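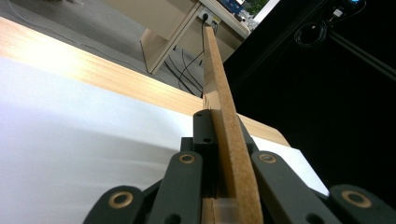
Working with Thin Wood Strip: Cutting, Gluing and Finishing

Thin strip behaves differently from board stock. It follows the grain when cut, curls when wetted on one face, and splits if pinned too near the end. The notes below apply to softwood and basswood strip used for drawer dividers, edge trim and small repairs.

Storage
Keep strip flat or hung vertically from one end. Strip left leaning in a corner takes a set by August in a humid house, and the set rarely comes out. Move new stock into the workroom two days before cutting. Do not store it over a radiator.

Cutting
Score first, then cut. Use a new blade and a steel rule, and make four or five light passes. Heavy pressure pushes the blade into the grain and the cut wanders. For crosscuts, score all the way around the piece and finish with a fine saw. Put tape over the cut line on brittle stock and pull it off toward the offcut.

Fuzzy edges are removed with 300 grit paper glued to a flat block. Hold the block still and draw the strip along it. Sanding freehand rounds the edge, and a rounded edge shows as a dark line once glued.

Protecting the table
Cover the work surface before any glue is opened. Plain paper is adequate for white glue. Use waxed or silicone paper under epoxy. Tape the corners down - a sheet that slides will drag a joint out of line. Newspaper transfers ink to pale wood and should not be used.
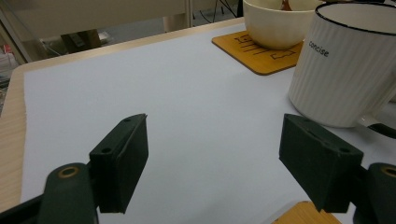 Paper over a tabletop. Replace the sheet when it tears or picks up glue.

Gluing
White glue is sufficient for indoor work. Spread a thin film on one face only, using an offcut of card. Clamp lightly for 30 minutes and leave overnight before sanding. If squeeze-out appears, let it turn rubbery and lift it with a chisel. Wiping it wet fills the grain and leaves a pale patch under stain.

Clothespins are strong enough for strip up to 1/8 inch. For wider laminations, use two straight battens with waxed faces and clamp the battens.

Reader Clyde Hutchins recommends rubbing paraffin on the batten faces in place of wrapping them in tape. We tried it and the battens came away clean. Keep paraffin off any surface to be finished.

Finishing
Seal both faces on the same day. A strip sealed on one face will cup - usually within a few hours. Shellac dries fastest. Water-based varnish raises the grain, so plan on a second light sanding after the first coat.

Offcuts longer than a hand are worth keeping as glue spreaders, paint stirrers and shims. Shorter ones go in the kindling box.

Last revised 23 April 2021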